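Nigatu: level collection for the game Harnent

README and data card, version 2
Maintained by Mackenzie Penner

Summary

Nigatu is a collection of 126 levels for Harnent, a puzzle game in which the player pushes barrels through a flooded cellar and must reach the stairs before the water closes the way. The levels were drawn by players with the editor that came with the game, and they were passed from hand to hand on floppy disks and later through a small bulletin board. I have put them into one text format, with the author and the source disk where these are known.

The collection does not contain the game itself. It contains no graphics and no sound. To play the levels you need either an original copy of Harnent or the free player Wondier, which reads the same format.

Background

Harnent was sold by a small company called Sovberg. It was never a large success in the shops, but the editor was generous for its time, and people kept making levels long after the company had stopped answering letters. I received my first disk of player levels from a cousin, and for many years I believed that those were all that existed.

When I began to ask on forums, other people sent me their disks, their disk images and in one case a school notebook with levels drawn in pencil on squared paper. The notebook levels are included, and they are marked as transcribed. I typed them in by hand and checked every row twice, but if you find a mistake in one of them it is most likely mine and not the author's.

What is in the archive

levels: one text file per level
authors.txt: names and nicknames as they appeared on the disks
sources.csv: which level came from which disk, image or notebook
solutions: recorded moves, for the levels that I or others have solved
changes.txt: the history of this collection

Format of a level file

Each file begins with a header of four lines: title, author, source and water speed. After an empty line comes the map. One character is one square. The widest map has 20 columns, and this is the limit of the original editor.

The characters are as follows.

W is a wall
B is a barrel
S is the stairs
P is the starting place of the player
D is a drain, which slows the water
A full stop is an open floor square

A barrel that stands on a drain is written as a small b. This was a late addition to the format. In version 1 such squares were written only as B and the drain was lost, so please do not mix files from the two versions.

The water speed is a whole number. The original game showed it to the player as a word (calm, rising, fast), but inside the file it was always a number, and I have kept the number. A speed of zero means that the water does not move at all. A few authors used this for levels which are pure puzzles, and in my opinion those are among the best.

How the levels were collected

Disks were read with ordinary drives and the images compared with each other. Where the same level was found on several disks, I kept the copy with the oldest file date, unless it was damaged. Where two copies had different maps, I kept both and gave the later one the ending "alt" in its file name. I did not try to decide which one the author preferred.

I removed no level for being too difficult, too easy or unfinished. I did leave out files which could not be opened by the original game. They are listed at the end of sources.csv, in case someone with more patience wants to repair them.

Titles are kept exactly as they were written, with all spelling mistakes. Some titles are in languages I do not read. If a title is offensive in your language, please write to me and I will add a note to the file. 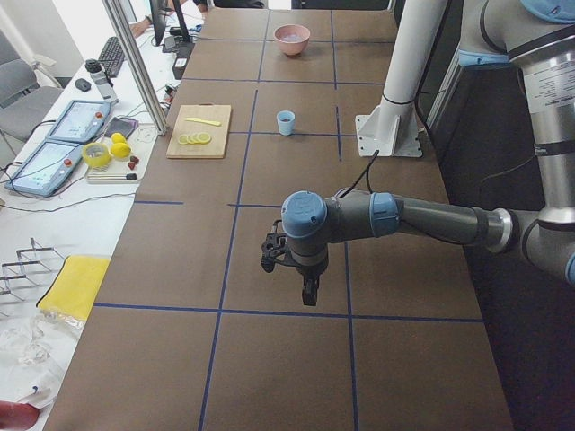

Checking the solutions

Every file in the solutions folder was played back in Wondier from the first move to the last. If the player reaches the stairs, the solution is accepted. A solution does not need to be short, and several of mine are embarrassingly long. If you send a shorter one, I will replace the old file and put your name in the header.

Almost 20 levels have no solution yet. I do not know if they are impossible or only very hard. The original editor did not ask the author to solve the level before saving it, and at least one author wrote "good luck, I could not" in his title line.

Known problems

Wondier moves the water after the player has moved, while the original game moves it before. In most levels this makes no difference. In 4 levels it does, and a solution that works in one program fails in the other. These levels have the word "timing" at the end of the source line.

Accented letters in authors.txt may look wrong in older text editors. The file is saved as UTF-8.

The level "Sluice House" has two starting places. The original game uses the first one it finds, reading from the top left corner. Wondier refuses to open the file. I have not corrected it, but a playable copy is kept beside it with the ending "fixed".

Suitable uses

You may play the levels, study them, print them or use them to test your own player program. Some people have asked me if the collection can be used to train a level generator. It can, but please remember that it is small and that one author made a large part of it, so the results will probably look like his work and not like Harnent levels in general.

Rights

The levels belong to the people who made them. I asked all the authors I could find, and those who answered agreed to free sharing without sale. If you are one of the others and want your levels removed, tell me the titles and they will be taken out in the next release. You do not have to give me a reason.

My own additions (the solutions, the tables and this text) are free for any use.

How to contribute

Send new levels as disk images if possible, and not as converted files. The image holds dates and small pieces of text which disappear in conversion. Please tell me where the disk came from, even if you only half remember it.

Corrections to single files can be sent as plain text. I work on the collection mostly in January, when there is little to do in the garden, so an answer at other times of the year may be slow.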